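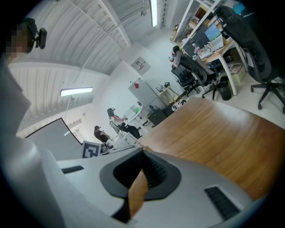
Desk and table swap - what's happening in the Hallura workroom

The workroom reopened on Wednesday, January 3, 2018, and the furniture is being sorted out before the new term of classes. Alasdair Tosh has the list of what stays and what goes. If you have left anything in a drawer or on a shelf, please collect it before the end of the month.

The old trestles have gone to the Tidik hall. They were 200 cm long and too heavy for one person to shift, and two of them had never sat level after the move in October. Anyone who still wants one should speak to Murdo Moncrieff, as the hall only has room for four.
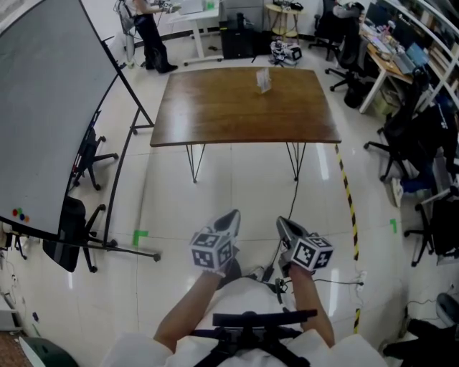 Smaller tables are the plan for this year. Members asked for something that can be carried out of the way when the floor is needed, and a brown wooden table on black hairpin legs does the job well enough. The polished top shows rings, so please use a coaster or keep your cup on the bench by the sink. Hairpin legs can also mark tile if the table is dragged - lift it at both ends. The whiteboard stays on its metal stand, and the coloured magnets live in the lower left corner of the board. Please put them back there when you have finished.

Leads should be coiled and hung up at the end of each session. Felt pads for the chairs in the front room have been ordered from Poulain, 40 to a bag, and will be fitted when they arrive.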